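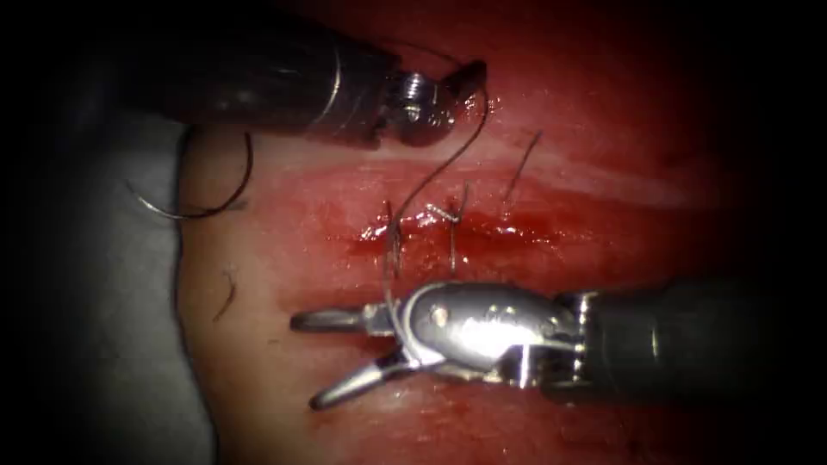 # Gilau Suture Pads

Category: Data cards / Practice materials
Reading time: 2 min

## Summary

Gilau covers suturing practice on rectangular tissue-like pads. Each item records one attempt to close a single incision. The card is maintained by the Pleson group. Version 2 replaces the earlier release and uses a new file layout.

## Contents

- 600 attempts, stored one per folder
- `pad.csv`: pad ID, batch, incision length in mm
- `thread.csv`: thread type, starting length, length left over
- `notes.txt`: free text, may be empty

## Materials

Pads are reddish and are kept moist during use. Thread is dark, so that it stands out where it crosses the surface. A pad is discarded after 7 attempts, or sooner if an old cut has torn into the area to be closed.

Pads from the Elturside batch are slightly firmer. Filter on `batch` before comparing thread tension.

## Known issues

- Wet highlights on the pad can be mistaken for thread in automatic tracing.
- 11 folders have no leftover length. The field is blank, not zero.
- Lighting falls off toward the corners. Crop before computing color statistics.

## Changes

June: corrected units in `pad.csv`.

Related items
Eskildsen Knot Set
Elturside Pad Batch Notes
Pleson Thread Length Tables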